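Hetel Street Neighbourhood Centre Association
Minutes of the General Meeting
Held in the main hall, 23 March 2026

1. Opening and attendance
The Chair opened the meeting at 7.04 pm. Attendance was recorded as 13 financial members, which met the quorum required under the rules. Apologies were received from 4 members and accepted.

2. Minutes of the previous meeting
The minutes of the previous general meeting had been circulated. One correction was noted: under Building, "western gutter" should read "eastern gutter". The minutes were confirmed as amended.
Moved, seconded, carried.

3. Business arising
3.1 Eastern gutter. The repair has been completed and the invoice paid.
3.2 Key register. The register has been brought up to date. Two hirers from last year have yet to return keys, and letters have been sent to both.
3.3 Parking signs. Council has advised that the application is under review. Item held over.

4. Correspondence
In: letter from Vakora Cleaning giving notice of revised rates; email from a resident of Sibiya Lane concerning noise from evening hires; renewal notice for public liability insurance.
Out: reply to the resident, enclosing a copy of the conditions of hire.
Correspondence was received and the outward correspondence endorsed.

5. Financial report
The report was tabled. Hire income was slightly ahead of budget for the period and electricity was over budget. A member asked whether the increase was connected with the new hot water unit. The matter is to be checked against the meter readings and reported to the next meeting.
Report accepted. Carried.
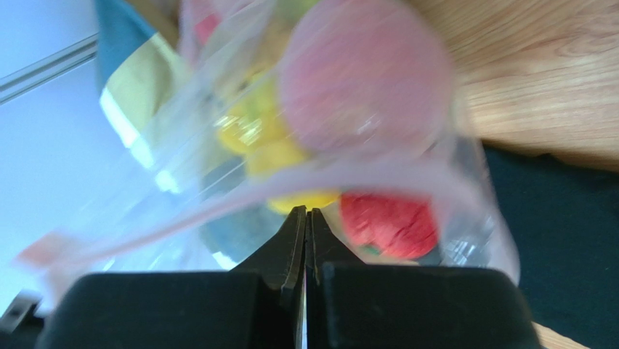 6. Hall hire charges
The meeting considered a proposal to raise the casual hourly rate from the start of July. Some members favoured a smaller rise for regular groups, who book by the term and set up their own furniture. Others considered that a single rate would be simpler to administer. After discussion it was resolved that the casual rate be increased by 8 per cent and that the rate for regular groups remain unchanged until the next annual general meeting.
Carried, one member abstaining.

7. Kitchen
Flinetti Joinery has quoted for replacement of the bench and lower cupboards. The quote does not include plumbing. It was agreed that a second quote be sought, and that both quotes cover the same work, including disconnection and refitting of the sink.
Action: Secretary.

8. Evening noise
Members noted the concern raised in correspondence. The conditions of hire already require music to cease at 10 pm. It was agreed that a notice to this effect be placed beside the rear door and that the side windows be kept closed after 9 pm.

9. General business
9.1 The first aid kit is to be checked and restocked.
9.2 A request for additional storage by the playgroup was deferred until the store room has been measured.

10. Next meeting
The date is to be advised by notice to members. There being no further business, the meeting closed at 8.13 pm.

Confirmed as a true record:
Chair ....................
Date ....................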